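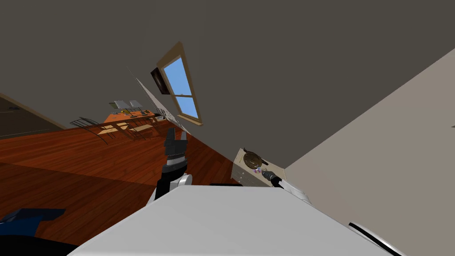 Simulated room, both arms raised, small white cabinet at right.

Trirnent Hull Notes: README

Welcome, and thanks for stopping by. Trirnent is a collection of short written findings from hull and ballast tank surveys on older coastal freighters and ferries, tidied up so that people can search them, sort them and train small text models on them. It began as a folder on my desktop and grew well past what a folder should hold, so now it has a README like everything else.

What's in it

There are 3,000 findings in the main file, drawn from 47 vessels. Each finding is a paragraph or two in the surveyor's own words, followed by a handful of tags we added ourselves: compartment, structural member, type of defect, and whether the repair was done on the spot or deferred to the next docking. Most of the defects are what you'd expect from ships of this age - coating breakdown, pitting, grooving beside the welds, wasted brackets, the odd buckled frame behind a fender.

The vessels traded mainly out of Lorkholm and Cornville. Their names have been swapped for codes, and the owners' names are gone altogether. Port names stay in, as the surveyors so often refer to a particular berth or slipway that the text makes very little sense without them.

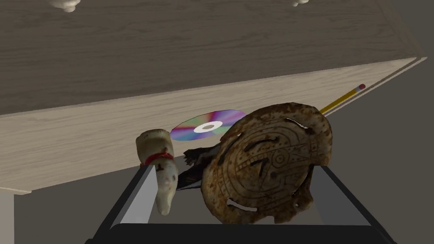 Files

findings.csv is the main table, one row per finding. Start with this one.
vessels.csv gives the build decade, hull type and trade for each coded vessel.
glossary.txt explains the abbreviations. Surveyors love an abbreviation, and the Lorkholm office had a few that I've never met anywhere else.
holdout.csv has 1,000 further findings with the repair tag left blank, for anyone who wants to test a classifier.

How the tags were made

Branislav Mikuš did the first full pass by hand over one long winter, and I went through it again afterward with a mug of tea and a different coloured pen. Where we disagreed we talked it over, and where we still disagreed you'll find "unsettled" in the notes column. Please don't drop those rows without a look! Some of the most interesting writing in the set is in there, particularly on knuckle lines and hopper tanks.

Thickness readings are in millimetres, copied as written. If a reading looks impossible, it may well be a typing slip from the original report, and we've left it alone.

Known gaps

Engine room findings are thin. Aluminium hulls are missing entirely. Almost 30 of the older reports were scanned from carbon copies, and a word here and there is marked "illegible".

Quansah format

The October release can also be read by the Quansah loader, which wants tabs in place of commas. Run convert.py from the top directory and it'll put a second copy beside the first.

Corrections are very welcome through the issues page. Please quote the row number and, if you can, the compartment.
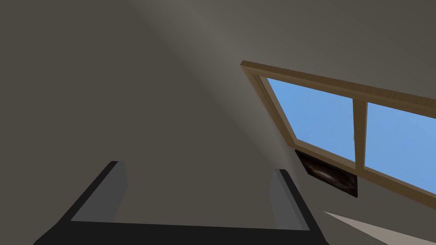 Gripper open, seen from above.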